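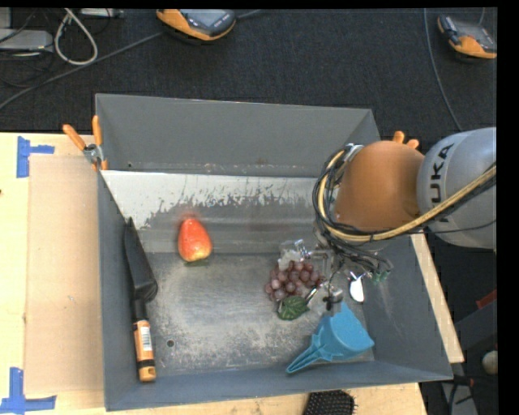 Bin notes, December, afternoon

Grey bin back on the wooden table. Finally looked at it properly instead of just chucking things in. Paint on the sloping band under the back wall is going, whitish stuff, ragged all along its lower edge with metal showing in flecks. Floor scuffed, chalky patches. Few pale scratches on the right wall, can live with those.

Small hole in the floor, lower left. Do NOT fill it. Filled the one in the old Planden tray and then had nowhere for the locating peg.

To do on the bin
- wipe floor down, damp cloth only, no solvent near the paint
- rub a finger along the ragged edge, see if it flakes. If it does, scrape back and touch up
- ask Skukex what the whitish paint is before buying any. Last tin from them was wrong shade and took 7 weeks
- no lining mat for now, it rucks up in the corners

Contents
Grapes (the reddish-purple bunch, artificial) and the blue dustpan are in. Leaf still on the grapes, or at least lying up against them, need to check if it's wired or just tucked. If tucked, dab of glue at the stalk. Keep the leaf either way, the bunch looks daft without it and the Farkthorpe lot have theirs with leaf on so we want to match.

Grapes are awkward to store. Don't pile anything on top, they get flat spots. Shoebox, own shelf.

Dustpan: put it on the proper list as an item, label underneath. It WILL get borrowed for sweeping otherwise. There's a separate one for the floor by the sink, use that.

Item list
Up to 44 on the sheet. Lozano list has the fruit under "food" and ours has it under "soft/odd shapes". Pick one. I vote food. Dustpan then goes under household, fine.
Weights column half empty. Kitchen scale only goes to 2,000 g so the bin itself wants the parcel scale. Old note says 2,740 for the bin but no units and not my handwritting, so weigh again and write the g this time.

Later, 4.20
Scale battery flat. Weights tomorrow.
Sheet saved in the shared folder, old one renamed, dont edit the old one.
Still need: labels, AA batteries, a shoebox with a lid that fits.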